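# The Case for Keeping Small Parts in Their Boxes
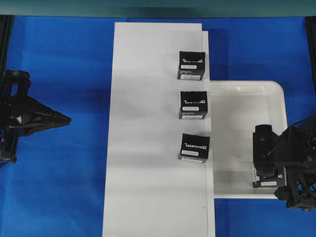
*Reading time: 1 minute*

Shared workshops tend to judge their stores by how little space they take up. At Istbridge, the policy adopted in April called for all small components to be unpacked on arrival and sorted into open bins. The policy should be reversed.

A printed box carries information that a bin does not. The name DYNAMIXEL on a black carton can be read from across a bench, and the white label gives staff a fixed place to look when stock is checked. Once the carton is discarded, that work must be done again by hand. Of the 300 items moved into bins under the present policy, 51 could no longer be matched to an order.

Boxes of one size also suit an orderly layout. Set out in a column on a plain board, with a shallow tray beside them, they allow a missing item to be noticed at once. A cloth under the board is a modest expense and keeps the work area distinct from the rest of the table.

The objection concerning space deserves a fair hearing. Cartons are bulky, and the Stivside storeroom has only 2 cabinets. Meriem Hajji has proposed that cartons be kept until the part is issued and then flattened for recycling. Istbridge should adopt her proposal before the next order arrives.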